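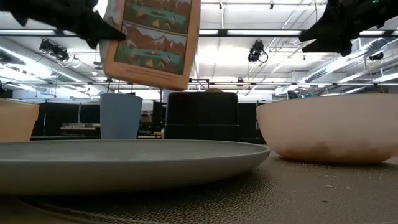

Willenik opens table-clearing study to outside operators

July 3, 2026

Willenik, which trains two-armed robots to do household chores, has opened its table-clearing study to operators from outside the company. The change took effect this week at its Fenberg workshop, where people steer a pair of robot arms by remote control while the software records every movement.

The task is a simple one for a person. Dishes and other household items are set out on a table, and the operator has to pick each one up and put it where it belongs. Plates, bowls, cups and board books are all part of the set. The layout changes from one run to the next, so that the software does not learn a single fixed path for each object.

Until now all of the recordings came from Willenik's own staff. The company said its engineers had become too practiced. They tended to take hold of an object at the same spot each time and rarely made the small errors that a newcomer makes and then corrects. Those corrections are useful, the company said, and a robot that has only seen clean runs often stops when something slips.

The outside operators are being supplied by Mateos, a staffing firm that already places people in warehouse jobs in the area. The first group has 30 people. Each one gets 2 days of practice before any of their runs are saved. No background in robotics is asked for, and the pay is hourly, with no bonus for speed.

Operators work with a handheld controller for each arm. Moving the controller moves the arm, and squeezing a trigger closes the gripper. They watch the table through cameras mounted over and around it, and they can switch between views during a run. New operators usually have the most trouble judging depth, according to a notice Willenik posted for applicants. The notice advises them to lower the arm slowly and to use a side view before closing on anything with a thin edge.

Flat items are listed as the hardest group. A plate lying face down or a book lying shut gives the fingers little to get under. The suggested method for books is to slide the item a short way, lift one corner, and pinch it there. The book may then hang at an angle while it is carried, and the notice says this is fine as long as the grip holds. The second arm can be brought in to steady it, but operators are told to leave it open and out of the way when it is not needed.

Bowls and cups are easier to lift but bring a different problem. A gripper that comes in too low can push a cup into whatever stands behind it. The operators are asked to finish such a run anyway and to mark it at the end, so that it can be sorted later. Only runs in which an arm has to be stopped for safety are thrown out.

Willenik plans to collect about 1,000 hours of recordings before the study closes in December. Part of the set will be used for training and part will be held back for testing. In the company's last round of tests, its software cleared the table without help in 86 percent of attempts. Most of the failed attempts involved a flat item, and a smaller number came from the two arms blocking each other near the middle of the table.

The recordings will be stored in a format used by Umava, a software maker whose tools Willenik adopted last year for replaying and trimming runs. The companies have not said whether any of the material will be made available to other labs. Willenik said a decision on that would be made after the study ends.

The Fenberg site has room for more than one table to be in use at a time, and shifts run mornings and afternoons. A second group of operators is expected to start once the first has finished its practice period — the size of that group has not been set. A later stage would add wiping the table after it has been cleared, using a cloth held in one gripper, but the company has given no start date for it.

People who want to take part can apply through Mateos. Applicants must be at least 18 and able to stand for the length of a shift, with breaks.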